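4. What the break diaries told us

Figure 1. A row of white adhesive hooks on a pale gray wall.
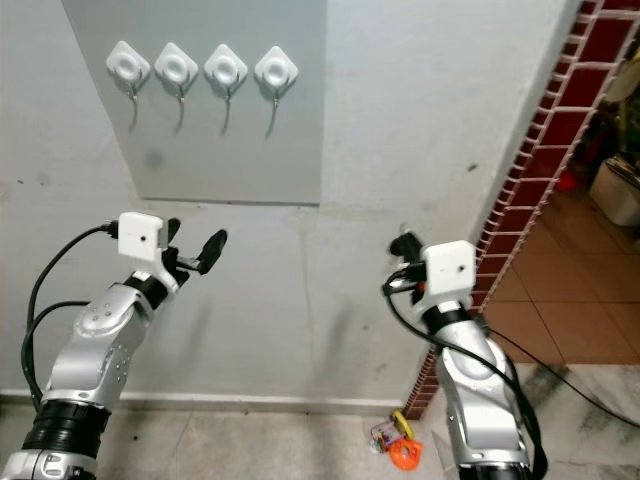

Farzana Jadoon put it to me in the first week that I was asking the wrong question, and that if I wanted to know whether nurses took their breaks I'd get a yes from nearly everyone, "because a yes gets you out of the room." Ask them what they ate and when, she said. So I rewrote the diary sheet that evening, and most of this section comes from the new version.

4.1 Who filled them in

We ended up with 200 usable shift diaries from 32 nurses at Ollside, all on the two medical wards. I'd hoped for more from nights. Day staff were easy to catch at handover, but the night team left by the back stairs and I am not at my most persuasive at seven in the morning. Yannick Gilbert took over the night collection from the middle of March and did much better than I had, mainly by turning up at the start of the shift and leaving the sheets with the bleep folder.

The diary itself was one side of paper. It asked what time you first sat down, what you ate or drank, where you were when you did it, and whether you were interrupted. There was a box at the bottom for anything else, and people used it far more than I expected (one nurse wrote a very good recipe for lentils in there, which we have not analyzed).

4.2 Sitting down is a slippery idea

I had gone in thinking a break was easy to spot. You stop, you leave the ward, you come back. The diaries made a mess of that within days. People wrote "sat down 11:15" and then, in the box, that they'd sat down to write up notes with a yogurt in the other hand. Was that a break? The rota said yes, the nurse said no, and her ward manager, when I asked in general terms, said it depended on the yogurt.

In the end we used three codes. A full break meant away from the ward, no work, no interruption. A part break meant the person ate or rested but was also working or got called back. Everything else went down as none. Yannick and I coded the sheets separately and then argued. Nearly all the arguments were over phone calls — I counted a quick call from pharmacy as an interruption and he didn't, until he reread the sheets where the quick call had ended the break altogether. We went with my rule.

4.3 The long stretch before the first one

The thing I keep coming back to is how late the first break falls. Nurses on long days were supposed to get away in the first half of the shift, and plenty did, but those who missed that slot rarely picked it up later. They pushed it back past the ward round, then past the lunches, then past visiting. By mid-afternoon several had stopped planning one at all. "I'll eat when I get home" shows up in the comments box in one wording or another all through the pile.

Staffing was part of it, of course. On shifts that started a nurse short, full breaks were scarcer, and I doubt anyone reading this will fall off their chair. But there were fully staffed shifts that looked just as bad, and those bothered me more. When I went back to the interviews, people talked about not wanting to hand their bay to someone who was already busy. Asking felt like a cost you were putting on a friend. The newer nurses felt it most. One told me she'd wait until she saw somebody senior go, and if nobody senior went, she stayed put.

4.4 Distance

I hadn't planned to write about buildings. Still, the staff room on the upper ward is down a flight of stairs and through two sets of doors, and the lower ward has a small room right behind the nurses' station. You might guess the near room wins. It did for part breaks: people ducked in, drank something, ducked out. For full breaks it was no help, and a few comments suggest it got in the way, as anyone sitting in there could be found by anyone who needed a key. The upstairs nurses went less often but stayed gone once they went.

I'd be careful with this. It's two wards with different managers and different patients, and I can't pull those apart with the data we have. Farzana thinks the manager matters more than the door. She may be right, and the Eramar site, where one manager covers both kinds of ward, would be a better place to check.

4.5 A note on the interviews

Each interview was meant to last 90 minutes and almost none did. People had buses to catch, or they'd come off a long day and I could see them fading, so I let them go. I wrote up field notes after every one, kept under 2000 words so that Yannick would read them before the next. Where a quote in this section has no shift attached, it comes from those notes and has been checked with the person who said it. Two nurses asked for their words to be left out and we took them out. Their diaries stay in the counts, with their permission, and the coding rules for all the sheets are set out in Appendix B.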